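# 设备采购图集：分拣台

2019年9月

下一财年的设备预算三月份就要定稿，这一页供采购组和几个用户部门对照着看。图不多，文字只记与花钱有关的事项，技术参数另见规格书。

目前收到两家报价，Plarkero 和 Gralleck，都按单工位计算，含机械臂、夹爪、控制器和一年保修，不含桌子和安装。Plarkero 报 1782 欧元一个月，租期一年起；Gralleck 报 1597 欧元一个月，但培训单独收费，到场一次多少钱还没有书面答复。Pauline Fairclough 已经去信催问，回信后更新本页。

计划先上 4 个工位，都用来做果蔬类的抓取和放置。涂海恩（Hoi-yan Tu）建议第一个月只开两个，等换件流程走顺再开另外两个。Eftychia Dimitriou 不同意，理由是租金从交货当天起算，放着不用也要付。两种排法的现金流都附在预算表第二页。

几项容易漏掉的开支：

- 夹爪指垫属于耗材，两家都不保修，按季度备货。
- 台面要浅色、圆角，现有的旧工作台不合用，需另购。
- 地面走线要加线槽，由 Kashyap 施工，报价已含人工。
- 练习用的物品和篮子走办公用品科目，不占设备预算。
- 备用控制器一台，放 Nanari 仓库，调拨单由 Sorin Pîrvu 签字。

安装和杂项合计先留 2000 多欧元，超出部分要重新报批。Vandana Uniyal 提醒，运费按托盘计，四套分两批到货会多付一次，最好合并下单。

图注只写工位上正在做的事，品牌和型号一律不标，免得影响评分。评分表本周内发到各部门，填好后直接交给 Pauline。

**抓取与放置**　夹爪夹着橙色的圆形物件，悬在白色台面上方；左边的藤编篮里放着一棵小白菜，台面上还有一件黄色的。评分时请看“夹持”和“台面布置”两栏。

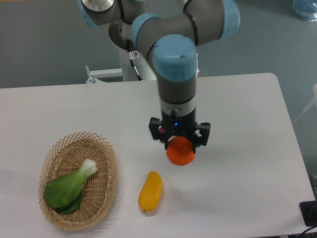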